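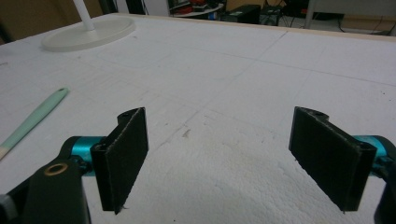
Hường Bùi has looked after hand-held grippers at Lasel for long enough to distrust anything described as maintenance-free. When I visited in August 2022 she had the Lesari supplier sheet pinned up beside her log, with the line about "no scheduled service" underlined twice in pencil.

"That line is for the person signing the order," she said. "I have never met a pair of finger pads that agreed with it."

I had come in with doubts of my own. A hand gripper of this sort is a simple thing: two fingers, two joints, a pair of arms and something for the operator to squeeze. I asked her how much there could really be to look after.

"Less than my logbook suggests and more than the sheet suggests," she said. "Most of my trouble is pads. People want it to be something clever, so they come to me talking about calibration, and then I turn the finger over and the corner of the pad is coming up."

The pads on her grippers are dark and a bit fuzzy, and they fray at the lower corners first. She isn't bothered by a few loose fibers. What she looks for is a corner that lifts when she runs a thumbnail under it, and once it lifts she changes both sides, including the one that still looks good.

"A new pad against an old one gives you two different surfaces. The part slides on one side and sticks on the other, so it turns as you close on it. Then somebody writes down that the operator was careless."

Her rule is to check pads every 200 grips and to replace them at 600, whatever they look like. I asked where the numbers came from. She laughed and said the 200 came from how long a person could work before wanting a break anyway, and the 600 came from a bad week in July when she let one set go on too long.

"I wouldn't defend either one in front of an engineer. But they're written on the wall and people follow them, so I leave them up."

The change itself takes her five minutes. She takes the finger off at its bracket, peels the old pad, scrapes off what is left of the adhesive and wipes the plate down. Then the new pad goes on from one edge, pressed flat as it goes, and sits under a weight while she does the other finger. She puts no faith in the quick-set adhesive that came with the first kit.

"It says ready in a minute. Ready for what? I leave it overnight if they let me. They don't usually let me."

Screws are the other half of the job. The small ones at the finger brackets work loose, and she goes over them by hand before each session. Threadlocker, which the Cosura training course recommended for every fastener, she uses on exactly none of the finger screws. She takes them out too often, and she had grown tired of drilling out stripped heads.

"The course was fine," she said. "It was taught by someone who puts these things together once. I take them apart for a living."

We talked for a while about the joints. Hers are finished in a glossy blue-green, and there is a story going around the shop that the finish reduces friction. She snorted at that. As far as she is concerned it makes them easy to find when they roll under a bench. She wipes them with a dry cloth and keeps oil well away, because oil ends up on the pads sooner or later. The brass-colored bushing in the arm gets looked at when she feels play in the finger, and otherwise she lets it be.

Her test for play is old-fashioned. She holds the gripper open over a white foam tabletop, where the dark fingers show up well, and looks to see whether the two sit at the same height and lean in by the same amount. Then she pushes each one sideways with a fingertip.

"If one moves and the other doesn't, I stop there. I don't need software to tell me."

There is software, naturally. Lasel trialed a package from MacPherson that promised to predict wear from the opening and closing record. It kept a count for each gripper, and one day it reported that the pads on number 2069 had most of their life ahead of them. She had the pad from 2069 in her hand at the time. It had come off by itself.

I suggested that the package might have improved with more data. She allowed that it might.

"Maybe so. But it counts closings. It doesn't know if you closed on a sponge or on the edge of a metal tray, and the pad knows very well."

She does keep records, on paper, with the date, which finger, and what she found. The entries are short. One of them reads "left, corner, again." I asked whether she ever went back through them to look for a pattern, and she said she had tried it once, on a slow afternoon, and found that the left pad went before the right more often than she could explain.

"I have three theories and I don't believe any of them," she said, and went to find a screwdriver.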